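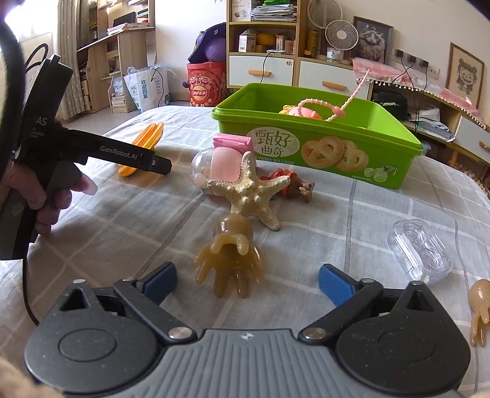
Marina Manolakis started the Grullard toy library in a spare room behind her sister's hardware shop. It now has 2444 items on its shelves, and it lends mostly to families with children under eight. We talked in September, over the sorting table, while she went through the returns.

She hadn't planned on sea creatures. The first box of donations was all jigsaws and wooden trains, and for a while that was what people borrowed.

"Then a grandfather brought in a bag of beach things," she said. "Shells, a couple of plastic crabs, a real dried starfish. I put them in a tub with a lid and wrote 'Sea' on it. It went out the same afternoon and it hasn't spent a full week on the shelf since."

There are several sea tubs now. A typical one holds a squishy octopus, a dried starfish if she has one to spare, a few small figures and something in a clear case that a child can look into. The octopus is the favourite colour-wise when it's one of the see-through amber ones. Kids hold them up to the window.

Asked about looking after the soft toys, she had plenty to say.

"Warm water, a drop of dish soap, rinse, then leave it on a rack. Don't rub it with a towel or you'll spend the evening picking off fluff. Some people dust them with cornstarch after. I do it for the really sticky ones. And keep them off painted wood. I had one sit on a windowsill all summer and it left a mark the shape of itself."

The starfish is handled differently. It doesn't get washed at all. She brushes the bumps with an old toothbrush and checks the ends of the arms, where they snap first. Broken ones go to Rhodri Gough, who teaches at the primary school and uses them for drawing lessons.

"He'd take all of them if I let him," she said. "He says the kids draw five triangles until they've got a real one in front of them."

Capsule toys are a sore point. They arrive with their cardboard tags still on, and parents ask whether the tag should stay. Her rule is that it stays until the first loan and then comes off, and the capsule goes in a separate drawer. Anything small enough to fit inside one is lent only to families with older children. She is firm about this and has turned people away at the counter over it.

Most families, she finds, end up playing with the tubs on a bed. The figures don't roll far and nothing clatters. The trouble is getting it all back out of the blankets.

"Shake the quilt before you bring the tub back. That's the whole of my advice. I've had 140 late returns this year and I'd bet half of them were one little animal down the side of a mattress."

Her own grandson, who is six, has a tub on more or less permanent loan. He lines everything up by who would eat whom. The land animals are a problem for him and usually finish up lying on their sides.

She is after more clear cases with lids that close properly, and she'll take donations of figures in any condition as long as they're clean. The room is open mornings. Ring the bell at the hardware counter if the door is shut.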